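Workshop notebook, manipulation software group
Project: Westura (planner and perception, simulated kitchen)
Entry by: Adwoa Yakubu
Present: Nana Dramani, Seidu Fiadzo. Domingo Medina joined for the afternoon review.
Month: February

1. Purpose of the session

The session was scheduled to establish why the reach planner returns valid paths in the open counter scenes and fails, or returns needlessly long paths, in the cluttered ones. The question was left open at the end of the previous entry. Seidu Fiadzo had proposed that the collision margin was too large. The undersigned had proposed that the segmentation stage was merging neighboring objects before the planner received them. Both explanations were to be tested with the same set of scenes and the same random seeds.

A secondary purpose was to confirm that the new build of the scene loader (Lisar) places the arm base at the height stated in the configuration file. Nana Dramani had reported a mismatch on her workstation.

2. Configuration

Planner: sampling-based, with the shortcut smoother enabled. Iteration cap 2000 per query. The cap was left unchanged for the whole session so that the figures could be compared with earlier entries.
Perception: segmentation from the rendered color and depth images, followed by fitting of convex hulls. Ground-truth poses were recorded but withheld from the planner, except in section 5.
Collision margin: 15 mm at the start of the session, then varied as noted.
Scene set: the 592 cluttered counter scenes generated for the Hiserley comparison. No scenes were added or removed.
Controller: joint position tracking, gains as in the committed file. The controller was not under test.

3. Loader check

The base height was read back from the simulator after loading and compared with the configuration file. The two agreed on the shared machine. On Nana Dramani's workstation they did not. The cause was a local override file left over from the Adjei trials, which the loader reads after the main configuration and does not report. The override was deleted and the values then agreed.

The loader should print every file it reads, in order. Request filed under tooling and assigned to Seidu Fiadzo.

4. First pass, perception in the loop

The full set was run once with the starting margin. Failures were sorted by the stage that reported them. The greater part came from the planner, as expected, with the message "goal in collision." Taken by itself this message supports either explanation, and it was agreed that a sample of the failed scenes should be opened and inspected by hand before any parameter was changed.

The inspection was done in the viewer with the hulls switched off and then on. The scene discussed for longest was one in which the objects toward the back of the counter stand close to one another and the arm has to come in over the length of the surface.

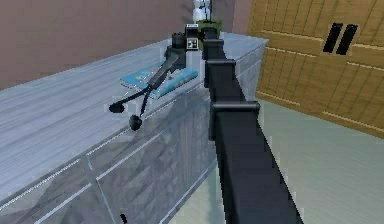
Counter scene with hulls switched off. Arm extended toward the green object; black stand and blue object to the left.

With hulls switched on, the stand and the flat blue object were enclosed in one volume. The legs of the stand are thin and spread well apart, and a single convex hull fills all of the space between them. The planner therefore treats a region of free space over the counter as solid. The small device with the white front was given a hull of its own, but the hull was inflated on the side facing the green object, and the goal pose fell inside it. Nana Dramani noted that the depth image is poor at that edge, where the arm hides part of the device from the viewpoint used for segmentation.

It follows that "goal in collision" is a correct report of an incorrect world model. The planner is doing what it was asked to do.

5. Second pass, ground-truth poses

The same seeds were run with ground-truth poses and exact meshes supplied directly. The margin was unchanged. Nearly all of the goal-in-collision failures disappeared. The remaining failures were of a different kind: the iteration cap was reached with the goal free but no path found. These are narrow approaches, and in this group the margin does matter.

Seidu Fiadzo then reduced the margin in steps. Some of the narrow approaches were solved. At the smallest value tried, the smoother began to produce paths in which a joint housing grazed the front edge of the counter during tracking. The housings are wider than the links between them, and the simplified collision model of the arm uses one box per link with the housing folded in. The box is slightly too narrow at the flange. This was not known before the session and should be corrected whatever is decided about the margin.

The margin was returned to its starting value at the end of the pass.

6. Afternoon review

Domingo Medina asked whether the long paths had the same origin as the failures. Two of the long paths were replayed for him. In both, the arm rose well above the counter and came down on the far side of a merged hull that had no physical counterpart. With ground-truth poses the same queries gave a short, nearly direct approach. He accepted the explanation for these two but asked that it not be extended to the whole set until path lengths have been tabulated for both passes. The request is reasonable and the tabulation is listed below.

There was some discussion of replacing the convex hulls with a voxel map. Seidu Fiadzo is in favor. The undersigned is concerned about query time and would prefer to try convex decomposition first, as the change is confined to one module. No decision was taken.

Amerley Atinga was consulted by message on the occluded edge. Her advice was to take a second view before the arm leaves its home position and to fuse the two depth images. The simulator supports this already. The interface to the real arm does not, and would need a change to the order in which the perception and motion services are started.

7. Findings to be carried forward

The merging of neighboring objects accounts for most of the failures in the cluttered set. The margin accounts for a smaller group, in narrow approaches only. The arm collision model underestimates the joint housings.

8. Actions

Adwoa Yakubu: convex decomposition in the hull module, behind a flag, default off.
Nana Dramani: tabulate path length by scene for both passes; store the table beside the logs.
Seidu Fiadzo: separate collision boxes for the joint housings; loader to print the files it reads.
Amerley Atinga: short note on two-view fusion, including what it would require on the real arm.

Logs for both passes are in the shared Westura folder under the session label. The first log contains a restart near the beginning, when the license server dropped the viewer. The affected scenes were rerun with their original seeds, and the duplicates are marked in the index and should be skipped when counting.

Additional remark, 5:40 p.m.: the decomposition flag has been added but has no effect yet. Please do not run the set with it on, as the result is cached under the same name as the standard hulls.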